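Robotics Club Report: The Kitchen Project

August 2021

The Lullwood robotics club kept going through the summer this year, mainly so the kitchen group could finish what it started in March. Members asked for an update in the newsletter, so this is where things stand.

The task the group chose is putting away dishes. A plate starts in the wire rack inside the sink and has to end up upright in the black drying rack on the counter. A person does this without thinking. For a two-armed robot it means finding the plate, getting fingers around the rim, lifting it clear of the tines, moving it over the counter and letting go at the right height. The group has been working on one step at a time and has only recently started to run the steps together.

Marwa Ashour leads the group this year. Said Ait Brahim and Chaimae Ait Ali look after the arms and hands, and Meriem Younis writes most of the code that decides where the hands go. Wael Badawi is the club's adviser and signs off on every session log before it goes in the binder.

Most of the spring went to the reach. The wires on the drying rack are curved and close together, and the fingers have to go between them without pushing the rack along the counter. Early on the rack moved nearly every time. Said slowed down the last part of the approach and changed the angle of the wrist, and that helped more than the rubber feet we bought. The right arm now does its reach into the rack on its own as a warm-up before plates are tried.
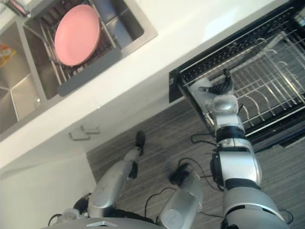 The right hand in the slots of the drying rack, with a pink plate standing in the sink rack.

The left arm has been harder. The plan was for it to pick the plate out of the sink and pass it to the right. Passing a plate in the air takes two hands that agree on where the plate is, and ours were often off by the width of a finger. In June the group dropped the pass. Whichever arm picks up the plate now carries it the whole way. Marwa would like to bring the pass back next year if there is time.

Chaimae keeps the log. Since March the group has recorded 3811 attempts, counting every reach, grasp and placement as a separate attempt. Full runs, sink to rack with no one touching anything, are a much smaller number. In the last block of 60 full runs, 58 ended with the plate standing in the rack. The two failures were both plates that leaned and slid out after the hand let go. Those runs were all done with one plate in the sink. With two plates the results are not good yet, and we are leaving those numbers out until there are enough of them to mean something.

Meriem's code for choosing a slot is also new. At first the robot always went for the same slot, which was fine for testing but no use once that slot had a plate in it. It now looks for an open one and starts at the end farthest from the sink. It still gets confused by glare on the wires in late afternoon, so sessions have been moved to the morning.

The group has entered the Brarnier student competition under the team name Imine. The household round gives each team 16 minutes in a kitchen they have not seen before. The dishes are supplied by the organizers, and we do not know what size or color they will be. If you have plates you can spare, please bring them to the club room. Plastic and metal are both fine. Please do not bring glass.

Thanks to Zerouali Hardware for the cabinet handles and the discount on the countertop.

Other items:

Fall sign-up sheets are on the club room door. New members do not need any programming experience. First-year members start on the small wheeled kits and can join the kitchen group after the winter break.

Cables are to be checked before and after each session. Write down anything worn or loose in the log, even if you fixed it.

The hex key set with the red case is missing again. Please look in your bags. Return it to Said or leave it on the bench.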